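3.2 Materialwahl und Gebrauchsspuren

Die Behauptung, gedämpfte Speisen hätten sich in den Haushalten von Esstead wegen ihrer Bekömmlichkeit durchgesetzt, hält sich in der Literatur hartnäckig. Zürcher stützt sie auf 23 Gespräche, von denen nur zwei das Dämpfen überhaupt ausführlich behandeln. 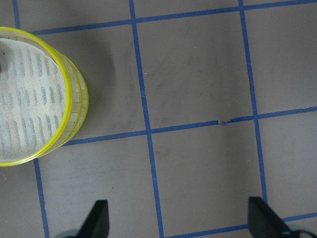 Über die Form des Geräts sagt die Bekömmlichkeitsthese ohnehin wenig. Rund war der Dämpfkorb schon lange, und rund blieb er auch beim Wechsel des Materials. Der glänzende gelbe Rand über der hellen Wand mag dekorativ gemeint sein; als Beleg für einen neuen Geschmack taugt er kaum.

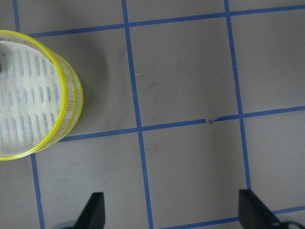 Schwerer wiegt die Frage der Einlage. Gertraud Zürcher nimmt an, das Tuch sei mit dem Bambus verschwunden -- eine Vermutung, für die sie keine Quelle nennt. Ein weißes Gewebe mit kurzen blauen Strichen, in einen durchsichtigen Behälter gelegt, spricht zumindest gegen die Allgemeinheit des Satzes.

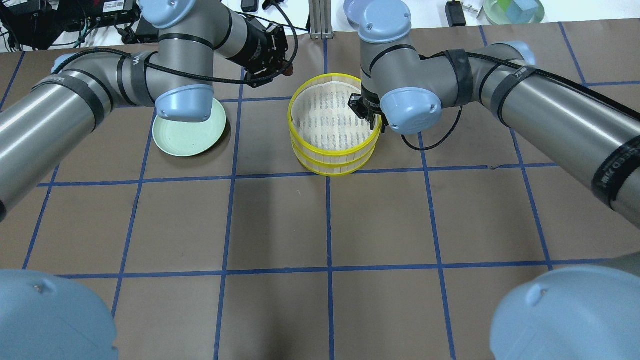 Ähnlich vorsichtig ist die Lisevance-Erhebung zu lesen, nach der mehr als 70 Prozent der Befragten regelmäßig auf mehreren Ebenen garen. Gefragt wurde nach dem Besitz, nicht nach dem Gebrauch. Wer einen Korb aus zwei gestapelten Etagen auf dem Tisch stehen hat, füllt deshalb noch nicht beide.

Offen bleibt, wie weit sich die Befunde auf gewerbliche Küchen übertragen lassen. Die Inventare der Firma Wyss unterscheiden nicht zwischen Körben und Einsätzen.
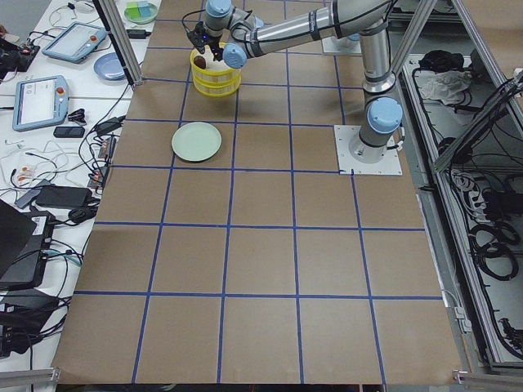 Abb. 2: Mit braunem Papier bedeckter Arbeitstisch, durch blaues Klebeband in Felder geteilt.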